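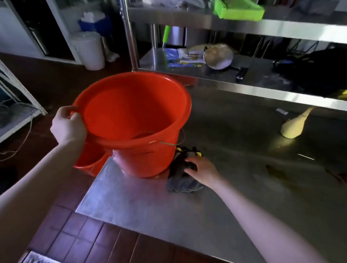 About Patden

Patden is a small workshop that repairs, services and rebuilds diving regulators, mostly the old twin-hose kind, along with the odd demand valve that three other shops have already sent home in a plastic bag. I'm Muireann Ní Bhriain, and if you call or write to us it is very likely me who answers, usually with a screwdriver in the other hand.

I learned to dive in a cold quarry with a borrowed twin-hose regulator that was older than I was, and I loved it from the first breath. The bubbles come out behind your head and your face is left in peace, so you hear the water and you can get wonderfully close to the fish! I bought one of my own that winter, took it to pieces on the kitchen table, and spent until March finding out how it went back together. Friends from the club started bringing me theirs. Then friends of friends did, and after a while the kitchen was no good to anyone for cooking, so I rented the unit we still work from today.

These days there are two of us at the bench. Kubíček came to us from instrument repair, where he looked after pressure gauges, and he does all of our valve seats and most of the fine machining. I do the diaphragms, the hoses and the cases, and I also do the talking (you may have noticed). We have now put 3374 regulators through the shop, each with its own card in the drawer, so if yours has been here before, even under a previous owner, we can tell you what was done to it and which parts went in.

A normal service takes us two weeks once the regulator is on the bench. We strip it down completely, clean every part, replace the soft goods, set the intermediate pressure and then leave it pressurized for 72 hours before we look at the gauge again. If it has crept, we start over. It makes us slower than some, and we do get the occasional impatient phone call before vacation season, but we both dive with regulators we have serviced ourselves and we would like you to feel as easy about yours as we do about ours.

We also make parts. When the last of the old stock mouthpieces dried up we had a mold cut and ordered a first run of 1000 in soft black silicone, which seemed a mad number at the time and is nearly gone. We sell them under the name Sunico, along with exhaust valves and hose clamps, and they fit most of the common double-hose models. If you aren't sure about yours, send us a photo of the label and the inside of the mouthpiece and we'll work it out with you.

Visitors are welcome, and there is generally coffee. Please call before you set out, as we close up early when the visibility is good. If you are mailing a regulator, take the hoses off if you can, wrap the case well, and put a note inside with your name, your phone number and anything odd you've noticed about how it breathes.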